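Gronton Produce Club
Minutes of the members' meeting, October 25, 2020
Maeng Building, ground floor room, and by phone

Joon-young Geum chaired. R.T. took the minutes. Members on the phone were asked to say their names before speaking.

1. Previous minutes

Accepted with one correction. Under the item on the cooler, "returned" should read "repaired." The cooler is still ours.

2. Membership

The club has 89 member households. 14 are on the waiting list, most of them from the streets north of the rail line. P.D. asked if the list could be taken in all at once. Joon-young said the packing room can't hold more bins at the present spacing and asked that the list be taken in over the winter as places come up. Agreed. Households that have not ordered since spring will get a letter asking if they want to stay in. If there is no answer, the place goes to the next on the list.

3. Accounts

The balance is $4000 after the September supplier bill. The October bill has not come in. K.W. asked if that balance includes the money held for the second set of shelves. It does. Members asked that the shelf money be shown on its own line from now on, and R.T. will change the sheet.

4. Mixed fruit bags

The mixed fruit bags were brought in during the summer for members who did not want a full box. Orders have gone up each month, and on two pickups the bags ran out before the last time slot.

Three points were raised. First, soft fruit at the bottom of the bag gets bruised. The packing sheet says heavy items first, but the sheet is taped up behind the door and people packing on the far side don't see it. A second copy will go up by the scale. Second, some members want to choose what goes in. Joon-young said choice was tried in July and doubled the packing time. It will stay as a set mix, with a "no citrus" box on the order form. Third, the bags should close. Open bags tip over in car trunks, and one member found grapes under her spare tire in September.
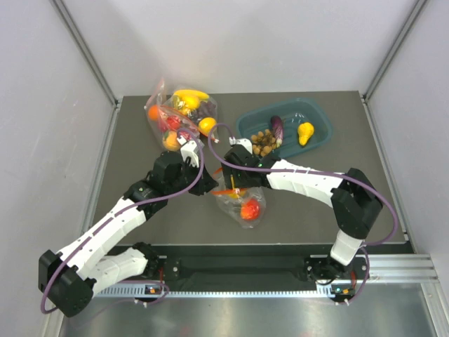 Bag of fruit on a gray table.

K.W. asked if the price of the bag could be held through the winter. Skirkero has told us that stone fruit is finished and pears will go up. It was agreed to hold the price and make the mix smaller if needed. P.D. wished it noted that he would sooner pay more and get the same amount.

5. Supplier

Skirkero delivered late on two pickups in October. The driver now has the number for the side door, which was part of the problem. The other part was that the order went in after their cutoff. The cutoff is noon and has been noon all year. The order will be closed to members the evening before, with no exceptions for phone calls.

Two crates of bananas were credited in full. One crate of lettuce was not credited, as it was not reported the same day. Whoever opens the crates should look at the bottom layer before signing the slip.

M.L. asked if we could buy squash from the farm stand on the county road. There was general interest. She will find out the price by the crate and whether they deliver.

6. Bags and containers

The price of zip bags was discussed at length. The case we bought in August is nearly gone. Paper sacks are cheaper but go soft when anything damp is packed in them. Mesh bags can be washed, but small items work their way out.

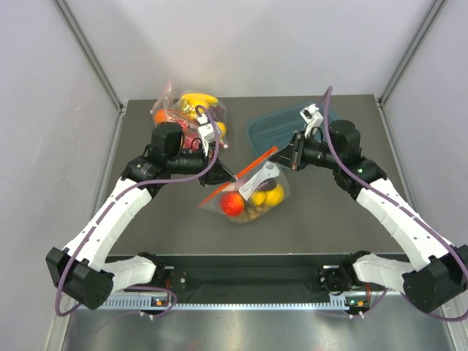 A deposit of 50 cents on each bag was put forward by K.W., to be paid back when the bag is returned clean. Several members said that washing and drying returned bags would fall on the same few people who already stay late to sweep. Others did not like the idea of reused bags this year at all. The deposit was put to a vote and did not pass. We will buy one more case of the same bags and come back to the question in spring.

Egg cartons are still welcome. Please do not leave glass jars. There is now a full shelf of them and no use for them.

7. Ordering page

Cliltar, the ordering page, logged people out in the middle of an order several times this month. R.T. has written to their help desk and has not had an answer. Until it is fixed, members should save the order after each few lines. Paper forms are in the tray by the entrance for those who prefer them. Forms with no name on them can't be filled. There were two last time.

8. Pickup rules for the winter

Pickup stays outdoors at the side door, by time slot. Masks are required in line. From November the late slot will end half an hour earlier on account of the dark. The bulb over the side steps has been reported to the building twice. Joon-young will call a third time.

When there is ice, members should use the ramp and leave the steps alone. M.L. has a bucket of sand and will bring it over before the first frost.

Dogs should not be tied to the hand truck.

9. Other business

The scale reads heavy when it stands on the uneven part of the floor. Its place has been marked with tape.

P.D. asked again about a holiday box. Anyone who wants to plan one should speak to him before the next meeting. Without a plan by then there will be no box.

Next meeting in November, same room. Joon-young will send the phone number.

Comments (4)

Dee
Can the no citrus box go on the paper form too? I don't use the website.

R.T.
Yes, new forms will be in the tray at the next pickup.

Harlan B.
I was on the phone and voted for the deposit. Please make sure that was counted, I had trouble with the mute button.

northside_mom
We are on the waiting list. Do we need to do anything or just wait for a letter?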